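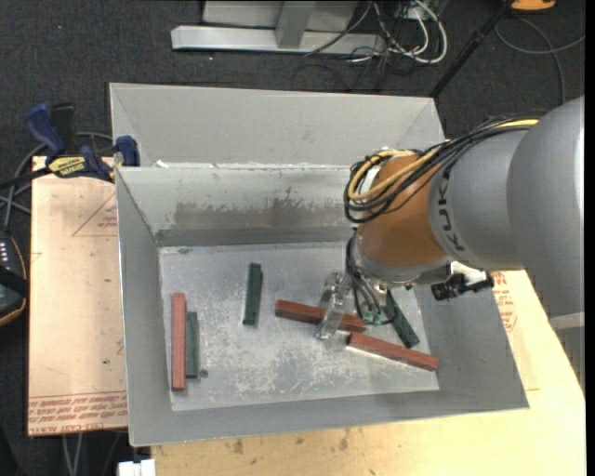

What is a dowel joint? A dowel joint is a connection between two pieces of wood in which round pins are glued into matching holes drilled in both parts.

Dowel joints are common in chair frames, cabinets and edge-glued panels. Pins are usually cut from beech, birch or maple, with the grain running lengthwise. Grooved pins let trapped air and extra glue escape as the joint closes. Each hole is drilled 2 mm deeper than the pin requires.

The Varela pattern, used in chair shops at Allthorpe, places 2 pins at each rail end. A shop ledger from Astden lists 2,528 chairs made to this pattern over 7 years. Loose joints are repaired by drilling out the old pin and fitting a new one of the same diameter.

Last updated: July

Contact | Copyright Widier Reference | Back to top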